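Why I stopped buying the cheap eggs

I grew up forty minutes from the nearest big henhouse and never thought about what was inside it. My aunt kept a few hens behind the garage, so in my head that was where eggs came from. The ones at the store were the same thing in a carton.

Last October I spent a morning at a farm outside Vemard that was switching its barns from cages to open floor. Delphine Achterberg runs it with her brother-in-law. I had written to four farms and hers was the one that wrote back. She told me to come at 6 a.m., bring shoes I didn't care about, and leave them at the gate when I was done, because of bird flu. She gave me a pair of rubber boots a size too big.

The first barn still had the old cages. I had seen pictures, so the crowding didn't surprise me much. The sound did. It was a steady low noise with no gaps in it. The birds at the front put their heads through the wire to look at me. They could stand and turn if the others let them. None of them could open a wing all the way, and there was nothing in there to scratch at.

Delphine didn't defend it and she didn't apologize for it either. Her father put the cages in, and the loan on them ran for 19 years. She said that for most of that time no buyer ever asked how the birds were kept. They asked about shell color and price.

The second barn had been converted over the summer. Litter on the floor, perches at three heights, nest boxes along one wall with a plastic curtain across the front. Most of the hens were on the floor, digging. A few had made hollows in the litter and were throwing it over their backs. It smelled stronger than the first barn and there was dust in the air, enough that I coughed on the way home. Open barns have their own problems. Hens peck each other, some break a keel bone coming down off the perches, and the people working in there breathe the dust all day. I had read that before I went, and I'm putting it here because I don't think it helps to pretend otherwise.

I asked what the change would cost per dozen. She said 36 cents at the farm, and that by the time it reached a shelf it would look like a lot more. The distributor, Brokura, adds its part and the store adds its own. She would like people to know where the extra money goes, but she doesn't have a good way to tell them.

After that I started reading cartons. At the store near me "farm fresh" is on nearly all of them and tells you nothing about housing. "Cage-free" means they aren't in cages and can mean a very full barn. "Free-range" means some access to outdoors, which might be a small door at one end. The third-party welfare labels are more useful, but you have to look up which one asks for what. I made myself a card for my wallet and used it for a month until I knew it.

I wrote most of this up over a couple of weeks of evenings.
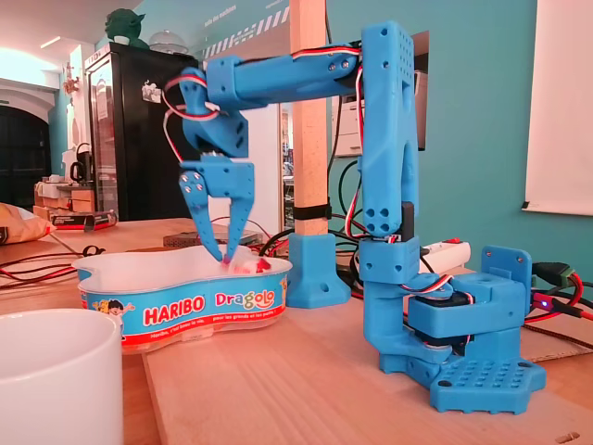
The blue arm and the Dragolo tub.

Ignacio Pruitt read my draft and asked the obvious question, which is why I still eat eggs at all. I don't have a strong answer. I eat fewer. We used to go through two cartons a week here and now it's one, so the better ones come out close to what we were spending before. He stopped altogether five years ago and isn't pushy about it. He did send me his pancake recipe, the one with ground flax, and it's fine. The edges don't crisp.

The harder part is everything that isn't in a carton. Mayonnaise, noodles, the muffins at work. Those almost never say. I wrote to the bakery that supplies our cafeteria, and a man named Vaughn Greenberg answered in two days. He said they buy liquid egg in bulk and he would have to ask. He did ask, and the answer was caged. He said I was the first customer to bring it up and that he'd raise it when the contract was up for renewal in the spring. I put a reminder in my phone to write to him again then.

Delphine's first barn is supposed to be converted by next fall if the bank agrees. I've asked if I can come back and see it, and she said yes, same boots.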